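Groups > Cinlow Hall > Kitchen and Rooms > Minutes

28 August 2019
Posted by the minute-taker

Six of us made it, plus two apologies, and I brought the slice so we started late. Last month's minutes got a nod without anyone reading them (I saw you all).

First up was the colour for the back room. We've had four sample pots from Stavik sitting in the cupboard since forever, and the favourite is still the off-white. I like it, but it's a fussy thing — a bit pink on one side, a bit blue-grey on the other, depending on the light. Two people wanted something darker that won't show scuffs. We talked in circles for a while and then voted, four to two for off-white. Done!

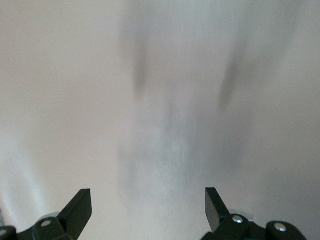

Item 2: pale off-white surface, close up, with shadows across it.

Next, the kitchen. The Clisia quote for new bench tops came in higher than we'd hoped, so we're leaving the benches alone until October and spending the money on shelves. I'm to ring Kourkoulas about brackets, and I'll ask if they'd throw in delivery while I'm at it.

Tidying day: bring your own gloves and a bucket, please. The old curtains are going to the op shop unless somebody claims them before then.

Any other business was mostly the kettle. We're getting a new one.

Contact the hall group | © Cinlow Hall | Back to top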